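How to chart attendance for a workshop program

If you run community wellbeing workshops, a good chart of who came along is one of the most useful things you can make. I love this part of the job, and a plain spreadsheet will do it.
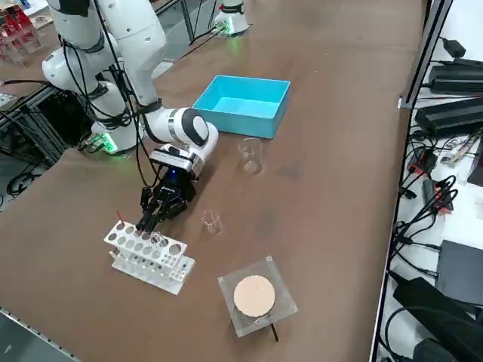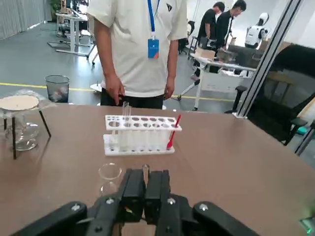 What you need

Your sign-in sheets, typed up with one row per person per workshop. Give each person an ID and leave names out of the working file. Ours covers the Ninwood and Plorkbridge groups, and it came to 600 rows before cleaning.

Step 1: Clean the rows

Sort by ID, then by workshop date. Delete exact doubles, but keep repeat visits to different workshops. We went from 600 rows to 563 this way.

Step 2: Decide what you are counting

Attendances and people are different numbers, and both are worth having! Our 563 attendances came from far fewer people, so we label every chart with one or the other.

Step 3: Handle the blanks

Some people skip the age or gender question, and that's their right. Make a "not stated" group and show it. In our file 534 rows had an age filled in, so the age chart carries a small note saying so.

Step 4: Group the ages

Two or three bands are plenty for a small program. Very narrow bands can point to one person, especially in a little place like Eltska – fold anything under five people into the next band.

Step 5: Draw it

Use side-by-side columns, one cluster per year. Percentages make years of different sizes easy to compare, but put the total under each cluster as well (105 people in a quiet year looks just like a full one otherwise).

Step 6: Take it back to the group

Print it big and bring it to the next session. Participants spot things in a chart that you never would, and the chat that follows is brilliant.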